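About Wandmont

Wandmont Cooking School opened in Cetthorpe above a shop that sold curtains, with 16 students and one good knife. The curtain shop has gone. The knife is still with us, though it has been sharpened so often that it now looks like a letter opener.

We teach adults to make dinner. Foam, tweezers and anything served on a slate roof tile are left to our competitors, who are welcome to them. The basic course runs for 27 weeks and ends with a meal for your own relatives, the toughest critics we could find at no cost.
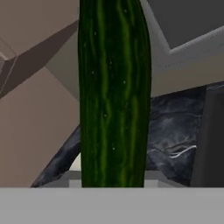
Do I need any experience to join?

Beginners are welcome in the basic course, and the first two weeks cover knives, heat and salt.

Our second course, Bultwood, is named after the street where we couldn't afford to rent. It covers bread, stock and the slow cuts of meat, and it takes 36 students a year.
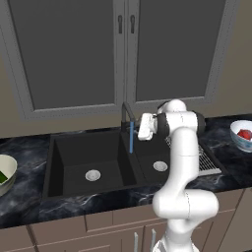

Washing up is part of every class. It's also the part that gets the most complaints, and we've kept all of them in a drawer. A faucet with a spray wand, like the blue one by the spout, makes the job quicker and your shirt wetter. Students who leave early on lasagna night are remembered.

The school is owned by Maksymiv, a small family company that also sells soup to offices. They leave the teaching to us and

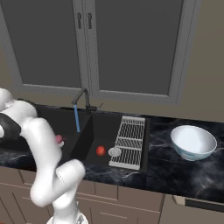 in return we tell them when the soup needs more pepper. Enrollment for the next basic course closes on June 10, 2026. Bring an apron and a container with a lid that fits.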